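Hebden Hall Users' Group
Minutes of the meeting held on Aug 22, 2026 in the Brirkport Room

1. Apologies and previous minutes
Apologies were received from two members. The minutes of the March meeting were agreed as a correct record, subject to one correction: the cost of the replacement blinds should read £559.

2. Matters arising
The quotation from Bosetti for repairs to the kitchen hatch had been received and was within the sum set aside. It was agreed to accept it. The supplier had asked for access on a weekday morning and the secretary was asked to arrange this.

3. Table layout
The meeting considered the marking out of the large table for the fruit and tableware sessions. Blue tape had been laid in straight lines along and across the top, giving a grid of cells in which items can be set out and returned to the same position.
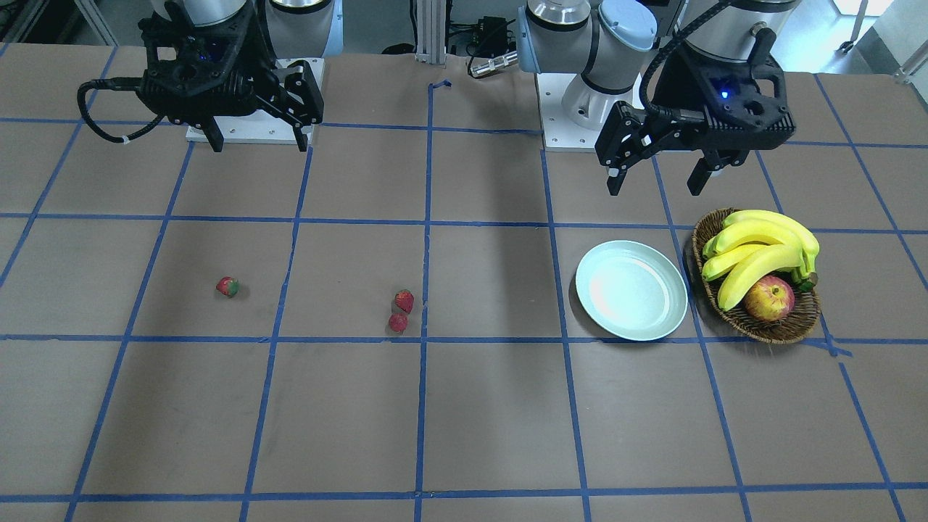
Table marked out in blue tape, with fruit and tableware on the grid.

Members were content with the general arrangement. It was noted that masking tape lifts at the ends after repeated wiping, and that a further 16 rolls were held in the store cupboard. Members asked that worn strips be replaced whole and not patched. A proposal to number the cells was discussed and not carried.

4. Items in use
The meeting reviewed the tableware and fruit. The green plate was thought a good size for single pieces such as the strawberry. There was a longer discussion of the woven basket, which holds the bananas and the apple. One member considered it too small, as the bananas reach past the rim. Others preferred to keep it and buy smaller bunches.
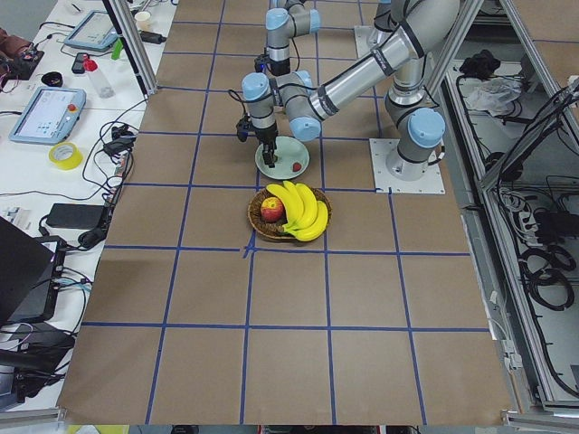

It was resolved that the basket be retained until the next meeting and that a larger one be priced from the Camex catalogue, at a cost not exceeding £33. Fresh fruit is to be checked at the start of each session and anything bruised put in the food waste bin.

5. Finance
Spending on consumables since the last meeting stood at £87. The meeting approved the figure without discussion.

6. Any other business
The tap in the side kitchen was reported as stiff. The secretary will raise this with the landlord.

7. Next meeting
The date is to be circulated with the draft minutes. Items for the agenda should reach the secretary one week beforehand.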